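Tabletop Gallery 2: Cups on White

Kumness Tableware Notes / Galleries / Cups

Posted 2020-01-24

This gallery covers plain drinking cups on a white table. It follows the plates and bowls gallery and uses the same layout: picture, caption, then notes on the items and the surface. 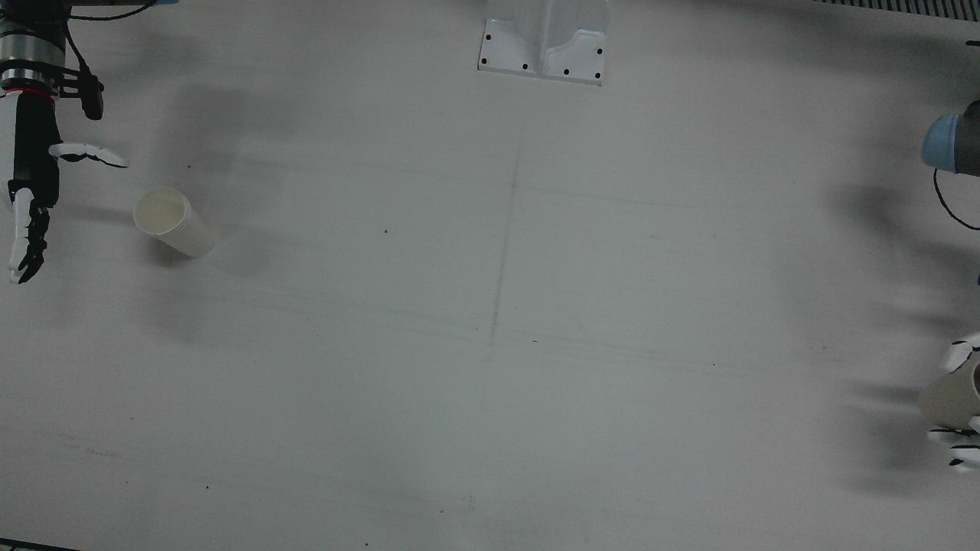 White paper cup on its side, no printing. Beige cup held at lower right. White tabletop.

Paper cup
Single-use cup, off-white inside, plain outside. Unprinted cups are listed by most suppliers as "blank" or "stock white." The white is rarely the same from one supplier to the next, and often differs between two cartons from the same supplier. On a white table the difference is easy to see: the inside of the cup reads slightly yellow against the surface. Under warm lamps the tint gets stronger. Under daylight tubes it mostly goes away.

The blank cup on our order sheet is the Nerotar 259 ml, sold in sleeves. It is a hot drink size with a rolled rim. An upright cup of this type is stable when full and easy to tip when empty. Laid down, a tapered cup rolls in a curve around its narrow end and usually stops within its own length on a level table. If it keeps going, check the table before blaming the cup.

Beige cup
Beige is listed here by color only. The catalog trade uses sand, oat, bisque and stone for much the same range, and the names do not carry over between makers. Readers matching a set should take one cup to the shop and compare it there. A beige cup next to a white one will look darker than it does on a wood shelf.

Surface
White tops are used in this series for plates, bowls and cups. They show edges well on dark items and poorly on white ones. A white cup on a white top is told apart mainly by its shadow and by the line of the rim. Soft light from above gives a wide gray shadow with no hard edge, as seen on the table between the hand at left and the cup. A single bare bulb gives a narrow, dark one. For cups, soft light is preferred in these galleries, although it flattens the rim.

The Didenko table in our room measures 219 cm on the long side. Older pages on this site give a shorter length. That was the Stustport table, taken out of use in July after one corner swelled. Captions on the older pages have not been changed.

Care of white tops
Wipe coffee and tea rings the same day. Plain water and a soft cloth will take off a fresh ring. For an old ring, use a paste of baking soda and water, leave it a few minutes, wipe, then rinse. Do not use scouring powder on a gloss finish. It leaves a dull patch that collects more dirt than the ring did.

Rubber feet and soft pads can leave a yellow mark on white tops if they stay in one place for months. Move them from time to time, or put a sheet of plain paper under them.

Storage of paper cups
Keep sleeves closed until needed. Store them on their sides or rim down, away from the sink and the stove. Paper takes up damp and the rim goes soft first. A soft rim will not hold a lid. Cups stored next to coffee, spices or cleaning products pick up the smell. Do not press one stack into another to save shelf space; the lower cups jam and the rims split when they are pulled apart.

Paper cups that have been on the floor or handled a lot are set aside here for dry use: screws, seeds, pencils, paint mixing.

Terms used in the captions
Rim: the rolled top edge.
Wall: the side of the cup, from rim to base.
Base: the closed end. On a paper cup it usually sits a little above the bottom of the wall.
Blank: without printing.
On its side: wall touching the table, rim not level.

Corrections
The first version of this page gave the size of the Nerotar cup in ounces, rounded up. It is now given in milliliters as marked on the sleeve. The lid size was also wrong and has been removed until it can be checked against a new sleeve.

More galleries
Plates and bowls
Jars with lids
Trays, flat and raised edge
Kitchen cloths, folded

Comments are closed on gallery pages. Send corrections through the Kumness contact form with the gallery number in the subject line.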